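Slot floor notes: Pomholm studio open day

2024-07-24

Quick writeup before I forget it all. Went to the Sesow open day out at Pomholm, doors at 9, got there late because the Irnley bus dropped me on the wrong side of the highway. Badge, lanyard, tote bag with nothing in it. Fine.

Sesow make the math and the reels for a bunch of online slots you have probably spun without knowing it. Their name sits in tiny type on the loading screen. They do this open day once a year for affiliates, reviewers and a few players off the mailing list. I'm in the middle group. Paid my own fare, ate their food.

The math room

Best part by a mile. One long room, screens on the wall, a sim running on one of the new games. They let us change a reel strip – swap two low symbols for one wild – and then watch the return jump way over target. Took seconds. Then you pull it back by trimming the free spins and the whole game feels meaner, even though the number at the bottom is the same as before. Been reviewing slots for years and never seen it laid out like that.

Asked about max win caps. The answer was that a 2,000 times cap costs hardly anything in the math but players hate seeing it in the rules page. So the next game goes out at a higher cap with a worse hit rate. Not sure thats a good trade. Said so, got a polite nod.

Break was coffee and sponge cake, back in for the demos after.
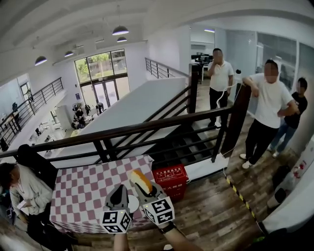 Playable demos

Three games up, all on phones, no desktop builds at all. My notes:

Uysal – the big one. Six reels, ways to win instead of lines, a desert market theme. Symbols drop and refill. Bonus needs four lamps and I did not get it in 16 tries with the boosted demo, which tells you something. The sound is great, the reels are too quick. Turned off fast spin and it was still quick.

A fruit game with no name yet. Five reels, nine lines, one wild, no bonus round whatsoever. Loved it. Played this one longest. They are worried nobody will stream it and they're probably right.

A fishing game. Another fishing game. Collect the fish, fill the meter, multiplier goes up. It works, you have played it. Moving on.

All three had the session clock on by default, top left, and a spend reminder you can set but not switch off completly. Good. More studios should do this.

Art and sound

Short stop. Mostly symbol sheets and old sketches for Uysal, including a camel that got cut since it looked like a horse at phone size. The high symbols are drawn first, lows get whatever time is left, and yes it shows in a lot of games. The sound booth was shut when we came past so we stood in the hall and heard the win jingle through the door. Over and over. 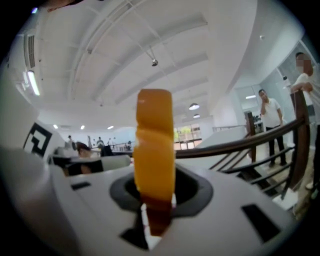
Orange and white, seen at the open day.

Q and A

Ran long. Most of it was release dates. Uysal was meant to be out in June and slipped, new date is "when testing signs off". Someone asked if they'd ever drop buy-bonus features and got a non-answer. Someone else wanted to know how many spins are enough to judge a game. 1,000 is nothing, they said, you are just seeing luck. Which is a bit awkward for those of us who write reviews off less than that. Going to start putting my spin count at the top of every review, starting with Uysal.

Worth going?

If you care how these things are built, yes. If you want free credits or merch, no, there's a tote bag. Food okay, chairs bad, wifi dropped twice during the demos. Parking is free but the lot fills early and there is no shade.

Get the direct bus to Pomholm if you can, don't change at Irnley like I did. Sign up for next year is through the Sesow mailing list, places go quick.

Full Uysal review when it's live.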